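Patthorpe Household Words

A word list of everyday things and what people call them at home, with notes on who says what. It began as an argument over what to call the end of a loaf and got wonderfully out of hand!

Version 3, Jul 13, 2008

What's in it

145 headwords and 154 variants, collected from 20 households in Patthorpe. Each line of words.txt has the headword, the variant, the street and a short note. Tabs between fields, please, as commas turn up in the notes all the time.

Words for wrappers and small pots are my favourite part. One family alone gave us four for a sweet paper.
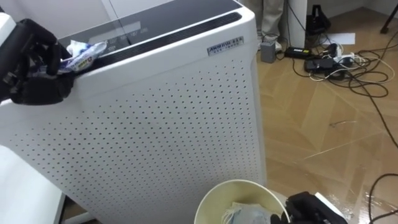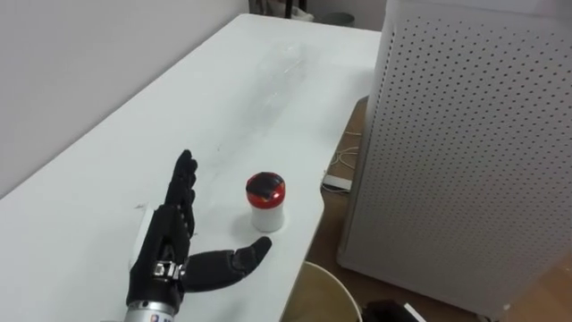 What's missing

Garden words are thin, and the Hondale end of town is barely there. Zulema Espinoza has a notebook full of shed vocabulary which I can't wait to type up.

Spelling

We wrote words down as people said them, then asked how they'd spell them. Where they disagreed, both spellings are kept (see "scrumple" and "skrumple").

Using it

Copy it, print it, add your gran's words. Send additions to Sushil Rawat or me, with the street if you know it.

Pallavi Pathak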